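About Flarkley

Flarkley integrates two-arm robot cells for bench work. We write the control software, build the end-of-arm tooling and commission the cells at customer sites. The company occupies a single floor in the Salcedo building, with the machine shop on the street side and the demonstration room behind it.

What we work on

Most of our orders concern containers: picking them up, holding them steady while a second arm works on them, opening them, pouring, and setting them down again. Containers are harder to handle than they look. A plastic bottle changes stiffness once its cap is off, and its center of mass moves when it is tilted. Clear walls return poor depth data. Our controller, Dedero, plans both arms together and treats the bottle and its contents as a changing load.

The open day

Every August we open the demonstration room to customers, suppliers and local schools. The last open day had 400 registered visitors, admitted in groups between 9 a.m. and 4 p.m. The program centered on one task, pouring a dark drink from a plastic bottle into a stemmed glass with two arms at a plain white table.

The first station dealt with caps. Screw caps call for a firm grip on the bottle and a controlled turning force, and the fingers carry textured pads on their inner faces for this kind of work.

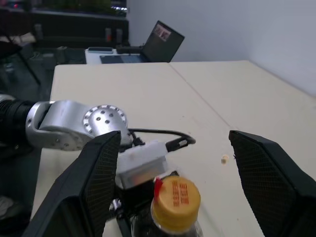 Patricio Arroyo asked whether the turning force is set for each bottle type or measured while the cap is being turned. It is measured. Dedero starts from a low value and raises it in steps until the cap moves or the limit for the container is reached. The limit is stored with the container file and can be edited by the operator.

The second station covered pouring. The two arms are given separate roles, one for the bottle and one for the glass side of the table, and both share a single coordinate frame. The pour angle is calculated from the estimated fill level and corrected during the motion. Calibration takes 40 minutes on a new cell and is repeated after any change of fingers.

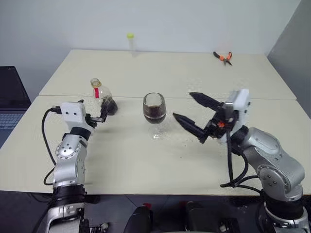

Pouring station, with bottle, stemmed glass and both arms at the table.

Dedero's regression suite currently holds 2,495 recorded pours, of which 71 are kept as a short set for release checks. The short set includes narrow necks, partly filled bottles and glasses placed off their nominal position. Visitors were given the list as a handout, and it is available on request.

The third station was about approach. Before closing on a bottle, the gripper opens fully and comes in low, which leaves clearance for an error in the position estimate. Approach speed is reduced near any container marked as open.

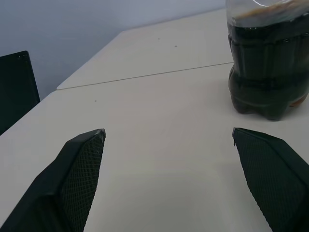
One visitor wrote on the feedback sheet that the approach was slower than a person would be and asked what sets the pace. The limit is the refresh rate of the position estimate at close range. A faster estimator is in test with Bidusach, our partner for wrist sensing, and will be offered as an update to existing cells.

Visiting us

Group visits outside the open day are arranged through the front desk. Visits last 90 minutes and include time at the operator console. Closed shoes are required in the machine shop. Customers who wish to see their own containers handled should send samples and drawings in advance, together with the fill volume and the cap type.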